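Ticket 1679: White underbase shifting on dark shirts, stations 3 and 5
Status: Closed
Opened by: Kasun Gunawardena, Pultley (screen print, contract orders)
Assigned to: Béla Major, Dekier Support
Equipment: Dekier automatic press, 6 color, controller software 604
Order affected: Zistlow staff shirts, 1000 pieces, black cotton, three-color front

Problem as reported

Top colors do not line up with the white underbase. The shift is to the wearer's left and gets worse through the run. First shirts off the press look fine. After a long stretch of printing there is a visible white edge on the right side of every letter in the chest logo. Station 3 (orange) is worse than station 5 (light gray). Station 1 is the underbase, with a flash unit at station 2.

Already tried before opening the ticket: re-registered all screens, replaced the squeegee blade on 3, cleaned the pallets and put down fresh adhesive. Each time the print was good again for a while, then drifted the same way.

Reply, Béla Major, 9:40 a.m.

Please send the following:
Screen tension for stations 1, 3 and 5, measured at the center and at all four corners.
Flash dwell time and the pallet temperature when the drift is visible.
Whether the shift is the same on every pallet or only on some of them.
Mesh count and age of each screen.

Do not re-register again until the pallet question is answered. Adjusting the micros in the middle of this hides the cause.

Reply, Kasun Gunawardena, 11:15 a.m.

Same shift on every pallet. Screens 1 and 5 hold even tension across all corners. Screen 3 is lower than the other two and reads lowest at the front left corner. It is an older Lebrun aluminum screen that was restretched in May. Flash dwell was set high because the underbase was staying tacky. I don't have a pallet temperature — the probe is out for repair.

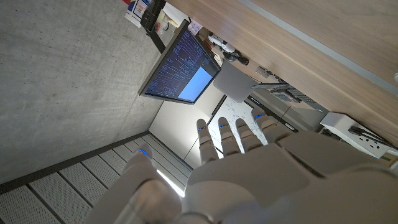 White hand, blue lights on the fingers and thumb.

Reply, Béla Major, 11:50 a.m.

If it is the same on every pallet, the pallet arms and the indexer are unlikely. A bad arm shows up on one shirt per revolution. That leaves the heads, the screens and heat.

Two causes are probably adding up. The first is tension on screen 3. With a slack mesh the squeegee pushes the image in the direction of the stroke, and more so as the mesh warms up. The second is the flash. Too much dwell heats the pallets over a long run, and the shirt fabric shrinks slightly between the underbase and the top colors. That would account for the smaller shift on 5, where the screen itself is good.

Test procedure:
1. Let the press cool down fully.
2. Swap screen 3 for a newly stretched one at the same mesh count.
3. Leave the flash setting where it is.
4. Register on a cold press and print test pieces until the pallets are at working heat.
5. Compare 3 and 5 against the underbase.
6. Reduce the flash dwell in small steps and repeat.

Change only one item per test. Use the same black shirts as the order; scrap fabric from another supplier will shrink differently and the result won't tell us much.

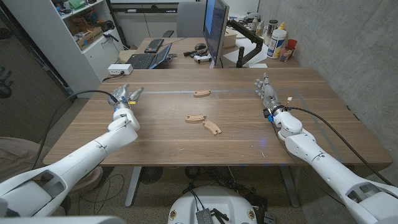
On dwell time, the underbase only needs to be dry enough to touch without lifting. It does not need a full cure at station 2, since the dryer takes care of that at the end. If it stays tacky at a normal setting, check the ink deposit first. A thick deposit from a worn blade or too much pressure takes longer to gel, and operators tend to answer that with more heat.

Reply, Kasun Gunawardena, 2:30 p.m.

Screen 3 swapped. With the flash unchanged, orange now shifts by the same amount as light gray, so the larger part of the error was the screen. The old one is tagged and pulled.

Checked the underbase deposit. Pressure on station 1 was well above our job sheet. Backed it off, put in a sharper blade, and the white gels at a shorter dwell with no tack. Running tests now with the lower flash setting.

Reply, Kasun Gunawardena, 4:05 p.m.

Ran warm-up prints plus some 6 dozen shirts from the order with no visible white edge on 3 or 5. Registration was not touched during that time. There is a slight loss of coverage in the white, acceptable to the customer on the sample we sent over.

Resolution

Cause: low tension on screen 3, combined with excess flash dwell set to make up for a heavy underbase deposit.
Fix: screen replaced, station 1 pressure reduced, blade replaced, flash dwell shortened.
Parts shipped: none.
Open item: pallet temperature to be logged when the probe is back. Reopen under the same number if the drift returns.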